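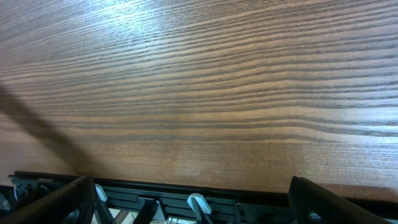
# Wrist camera loses the block on a shiny wooden table

**Teodora Dervishi**

I help with a school robotics club and we are entering the Lirkska sorting task in April. The arm has a two-finger gripper with a small camera on the wrist, looking out past the fingers. The job is to find small wooden blocks on a table, pick them up and drop them in the correct tray. We wrote the block finder ourselves. It turns the picture grey, finds edges, joins them into outlines and keeps any outline of about the right size.

It worked well on the grey mat in our old room. We have since moved to a room with a brown wooden table and now it finds blocks that are not there. The picture at the top is the view with the fingers open and nothing on the table. With that view the program still reports a block, usually near the bright patch at the top, and sometimes along the edge of the shadow on the left. With a real block on the table it gets it right on 6 tries out of 9, which is not enough.

I have tried:

- raising the edge threshold (the false blocks go, but so do the real ones)
- a stronger blur before the edge step (same result)
- closing the blind on one side (the bright patch got smaller, the shadow stayed)

We are not allowed to put a mat down at the event, as the teams use whatever table they are given. The students are 13 and 14, so I would like something they can follow and write themselves. Is there a better way to do this, or should we be changing the camera settings?

---

**Kojo Alhassan**

Get a better camera. The cheap ones are all bad with reflections. We had the same thing with ours and swapped it and it was fine after that.

> **Teodora Dervishi:** Which one did you swap to? We have to stay under the weight limit for the wrist.

> **Kojo Alhassan:** Can't remember, it was two years ago. It was a bit heavier I think.

---

**Ama Ankrah**

I would leave the camera alone for now. You have three separate problems in that view and the edge step treats them all the same.

**The gripper.** Your own hardware runs along the whole bottom of the picture. There is a long black rail, a finger coming up at each side, and two light grey-white tabs in between. Dark parts against lighter wood will give you the strongest edges you have, and a light tab between black parts can easily pass for a small block. If the camera is fixed to the wrist, the rail and the tabs will be in the same place every time, so mask them out. Save one view with the fingers fully open, paint the hardware black and everything else white in a drawing program, and multiply every new picture by that before you look for outlines. Only search while the fingers are fully open, otherwise the mask won't match them. Apply the mask after the edge step, or you will get a new edge all along the border of the mask. Grow the black part by a few pixels as well.

**The grain.** It is long and mostly runs across the view, bending down towards the right. A block has short sides in two directions. Throw away any outline that is much longer than it is wide. My group used a limit of 2 to 1 and it removed most of the grain straight away. Measure it on a rotated rectangle if your library has one, or blocks lying at an angle will get odd results.

**The light.** The glare and the shadow are both large and the shadow has a soft edge. Neither should look like a block if you work in colour. Convert to hue, saturation and value and look at hue and saturation instead of brightness. The shadow should mostly drop out. The glare won't drop out completely, as the wood goes pale and bluish there. Mark pixels that are very bright and have very low saturation as "unknown" and don't accept a block that lies mainly inside them. If that is all you find, move the wrist a little to one side and look again. The glare will shift across the table and a real block will not.

If your blocks are bare wood the colour step will be much weaker. Are they painted?

For the settings question, fix the exposure and white balance once the arm is in its start position. On automatic they can change as the arm moves, and then your colour limits are wrong.

> **Teodora Dervishi:** Painted, red and blue. The brown is quite reddish so I expect the red ones will be harder.

> **Ama Ankrah:** Yes. Start with blue and get that working. For red you will need a high saturation limit, and remember that red sits at both ends of the hue scale.

---

**Benedicta Kwofie**

Agree with the mask. One thing to add is that you should redo it whenever somebody takes the gripper off. Ours went back on slightly turned and we lost an afternoon to it. We now take a fresh view of the table before each session and compare it with the mask.

Also keep your bad pictures. We had more than 80 in a folder by the end, and the students ran every change to the program against all of them before trying it on the arm.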